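Skudano method

The Skudano method is a way of teaching two-armed robots to tidy up and lay out kitchen things by copying a person. I keep this page for the Brasside wiki, so forgive me if it wanders a bit. The name comes from the software we first ran it on, and the older write-ups call it "paired copying", which means the same.

A person steers both arms through a job, and the robot's joint positions and camera views are saved together. One go at a job is called a run. The first set, known as Ostside, has 3350 runs across 16 jobs, and I must say the utensil ones are my favourites -- they look so easy and they really aren't! A spatula has to go into a cup head first or handle first depending on the job, and a small tilt in the grip grows into a big miss lower down.

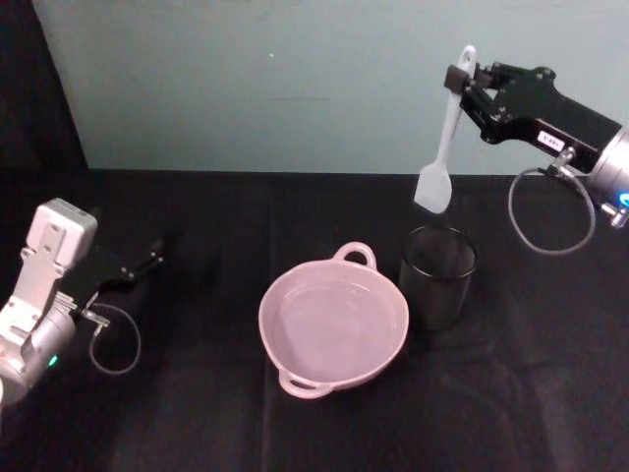
A white spatula held over the dark tumbler, with the pink dish alongside.

What sets the method apart is that each arm gets its own small model, and the two swap short messages as they move. Older methods used one big model for both. On Ostside, the paired version needed 1874 runs to match what the single model did with the full set (I checked that twice, being suspicious by nature).

There are weak spots. Shiny and see-through things still trip it up, and an arm with nothing to do tends to drift. Sutanto, the follow-up set started in June, adds 3 new jobs aimed at the drifting.

See also: Ostside; Sutanto; copying from people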